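Home About us What we do Our rooms Visit Contact

About Paser

Paser is a training workshop for household and laundry skills in Hillulton. We teach people how to sort, fold, mend and put away the things a home or a small guesthouse uses every day: towels, sheets, kitchen cloths, tablecloths, gloves and work clothes. We also take in folding and light mending from local customers, and that work helps pay for the classes.

We started with one room over a hardware store on Kalniņš Street and a single ironing board. The landlord let us have the room across the hall when it came free, and we stayed there until the stairs became too much for the customers bringing in bedding. We are now at 522 Erncombe Road, all on the ground floor, with a loading door at the back and parking for 6 cars.

What we teach

Our basic course runs for 30 hours and covers fabric types, care labels, washing temperatures, stain treatment, drying, folding and storage. Most people take it over the spring and finish in May. There is no exam. At the end each person leaves with a folder of fold patterns and a list of the items they have practiced.

The folding part of the course takes up more time than people expect when they sign up. A hand towel can be folded in half, in thirds or rolled, and each way suits a different shelf. Guesthouses usually want thirds with the edges turned in. Families usually want whatever fits the closet. We teach the main ones and let people pick.

After the basic course there is a shorter one on mending. It covers hems, buttons, small tears and worn elbows – all by hand, with a needle and thread. We have two sewing machines for the order work, but beginners don't start on those.

The tables

People ask about our tables, so a few words on them. We work on plain wooden tops with the corners rounded a little, which keeps them from catching on knitwear and loose threads. The wood is light in color. Tan and off-white cloth is harder to see against it than dark cloth, and we considered painting the tops for that reason, but a painted surface chips and the chips end up in the laundry.

Each top is wiped down before the first session in the morning and again after lunch. Nothing with dye that might run goes on the wood until it has been tested on a scrap of white cotton. Food and drinks stay in the front room.

Every item starts out on the table as a heap. The first step is to find a corner or an edge and open the cloth from there. With small soft pieces it helps to keep one hand on the cloth while the other looks for the edge, and to smooth out the creases before making any fold at all. A crease folded in at this stage will still be there when the piece comes off the shelf. 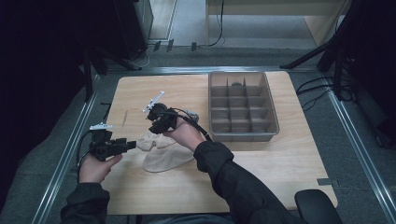 At the table with a crumpled beige cloth.

Sleeves are a small matter that we mention on the first day. Loose cuffs drag over the work and undo it, so we ask people to wear something that ends at or above the wrist. Rings and bracelets go in the dish by the door. Aprons are on the hooks and can be used by anyone.

Work we take in

We accept folding and mending from households and small businesses in Hillulton and the nearby streets. Bring items clean and dry. We do not wash customer laundry on site, except for pieces that need a stain treated before mending.

Orders are tagged when they come in and the tag stays on until pickup. Last year we handled 1321 orders, most of them towels and bed linen. Simple folding is usually ready the next working day. Mending takes longer and depends on what we find when we open the piece up – a small hole in a sheet often has thin fabric all around it, and then a patch makes more sense than a darn.

We return odd items as we find them. If a glove or a sock comes in without its pair, it goes back in a paper bag on top of the order so that you will notice it.

Who comes here

Some of our students are looking for work in hotels, care homes or laundries. Others have moved into their first apartment, or have had a change in health and want to learn another way of doing a familiar job. Classes are small, and chairs are available at every table for those who prefer to sit.

Visiting us

The front room is open from 9 a.m. to 4 p.m. on working days. You are welcome to look around before signing up for a class. Use the Erncombe Road entrance for classes and the back door for drop-off and pickup. Ring the bell at the back door and wait, as the folding room is at the other end of the building.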